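Most of my evenings in June went into teaching a two-handed robot to move things off a placemat and onto a plate. I do it by remote control, in simulation, with a pair of gloves and a headset. The software we use for this is called Custus. It was set up by Yurii Horobets, who also wrote the scoring, so complaints go to him.

The task is short. The right hand picks up the red item from the brown mat, carries it to the blue plate and lets go. The croissant stays where it is. Each attempt gets recorded from start to finish, and the recordings are what the robot learns from later.

I thought the carrying would be the hard part, but most of my trouble was with the grasp. I can't feel anything through the gloves, so I have to judge the grip by eye, and the fingers cover most of what I want to look at. I used to close the hand fast and hope. Now I bring it in low from the side, wait a second, and close slowly.

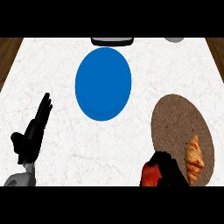 *Right hand holding the red item by the mat, left hand open.*

I recorded 308 attempts and kept 145. Some of the rejected ones were plain drops. Many more were runs where I stopped halfway to think, and Yurii doesn't want those. If I hesitate over the plate, the robot may learn to hesitate there too. My first 50 were nearly all thrown out for that.

The left hand has no job in this task, but it still gets recorded. I scratched my nose during one good run and had to delete it. I now rest my left elbow on a cushion and try to forget about it.

Placing got easier once I stopped aiming for the exact middle of the plate. Anywhere inside the rim counts. Aqeel Qureshi told me that in the first week and I ignored him for two more.

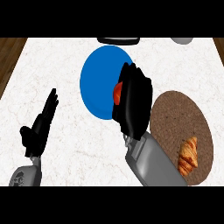

**Do you need to be good at video games to do this?**

It helps a little with the headset, but the gloves are new to everyone. Aqeel doesn't play anything and his runs are cleaner than mine. He moves at one steady speed, which seems to matter more than quick reactions.

Next up is the same task with the mat and the plate swapped. I've done two practice runs so far and reached the wrong way in both.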